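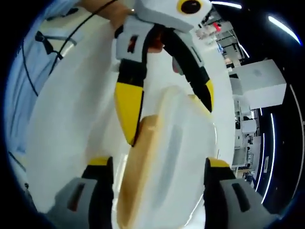

Handing a soft object from one gripper to another is among the least regulated steps in data collection for robot learning. Industrial arms have long-established rules for speed, force and separation distance. Hand-held grippers, worn or carried by people to record demonstrations, mostly run on house rules, and those differ from lab to lab.

Zorville, a contract collection firm that supplies manipulation data to equipment makers, put its own rules in writing in March. The document is called the Meten practice and covers 53 items, from cable routing to how a failed attempt is labeled. Its longest section deals with food.

"Bread was the problem case," says Zihan Lei, who edited the text. "A rigid part tells you when the grip is wrong. It slips or it doesn't. Bread deforms first, and two operators will disagree about whether the result counts as damage."

The practice settles this with a surface test. A slice passes if no tear runs through the crust and the interior shows no compression mark deeper than 2 millimeters once the fingers open. A slice that fails is discarded, and the recording is kept with a damage label. Deleting failed recordings is prohibited. Earlier sets had been trimmed by operators who thought they were being helpful, and the models trained on them had almost no examples of a bad grasp.

For transfers, the receiving gripper approaches from the side opposite the giving one, with its fingers already open wider than the object. The giving gripper stays still until the receiver has closed, and both hold for 2 seconds before release. Operators may not talk each other through the motion. A spoken cue produces timing that the recorded data cannot explain.

Contact with bare skin is treated separately. Hands stay on the handle side of the gripper during a recording. If a finger touches the food, the attempt is marked as assisted and the item is replaced. Finger pads are wiped between food types and swapped after 400 grasps, or sooner if the edge has lifted.

Cables get more attention than newcomers expect. A loose cable that crosses the work area can pull on the tool, and it can also hide the object for part of the recording. The practice calls for slack to be clipped to a fixed point before the session opens, and checked again after any break.

Adero, which builds gripper hardware in Rondonuwu, has adopted the transfer section but not the damage test. Its engineers argue that a depth limit makes little sense for products that vary from loaf to loaf, and would prefer a limit on closing force. Lei accepts the point in part. Most hand-held tools have no force sensor — the operator's own grip does that work — so a force limit could not be checked on the equipment now in use.

A revised text will offer both methods and require each data set to state which one was applied. Sets that mix the two will have to carry the label on every recording.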